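Minutes, November meeting of the Prajapati House kitchen-science group
Held in the back room, starting at 6:30 in the evening
Notes taken by Ashok Ahuja

We got going a little behind time, as everyone wanted tea first and the kettle takes as long as it takes. Welcome to the two new families from Trudell Street, and it was lovely to have so many of you stay right through to the end (even the budget part!).

**1. Last month's minutes**

Accepted with one change. The spring fair money was 658 dollars, and I had written it down as 685. My apologies to Fikora Bakery, who gave the cakes and deserve to have their total right.

**2. Colored water table for the open evening**

We spent most of our time on this one. The plan is a measuring and mixing table for the younger children, with red water in clear measuring cups and a plastic syringe for moving small amounts from one to the other. It was felt that two sizes of cup is plenty to start with, and that the red should be made up in two strengths so the children can talk about which is darker and why. Blue was suggested too, and then we had a long and very friendly talk about sleeves and carpets, and agreed on red only for the first go. 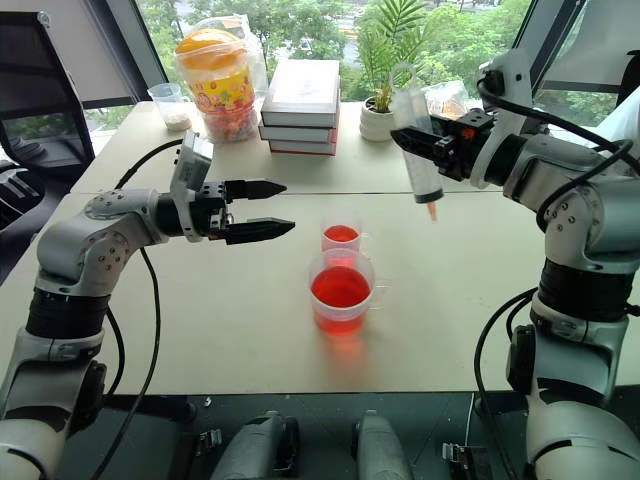
How much water should go in the larger cup?

Fill it to 700 milliliters at the most, and leave the rest of the jug on the side counter for topping up.

The candy jar was discussed at some length. A few of us would like it kept at the back of the table as a thank-you for taking part, and a few would like it handed out at the door on the way home, so that sticky fingers stay out of the cups. We settled on the door. The books and the potted plant can stay, as they make the table look cared for, but please move them well back before any pouring starts.

**3. Supplies**

Trendov have quoted us 1,029 dollars for the new folding tables, delivery included. That is more than we hoped, though everyone liked the sample. We agreed to ask for a price on half the order and come back to it. Food coloring and paper towels can come out of petty cash as usual.

**4. Setting up and clearing away**

Doors open at 3 in the afternoon for anyone who can help set up. Old towels from home would be very welcome. Syringes and cups are to be rinsed and left upside down on the rack overnight, and the red water goes down the big sink in the kitchen, please, as the little one by the coats is slow to drain.

**5. Any other business**

A blue scarf was left behind after the October session and is on the hook by the door. Ashok to write to Trendov and to put the sign-up sheet on the noticeboard.

We finished at 8:15 and stacked the chairs.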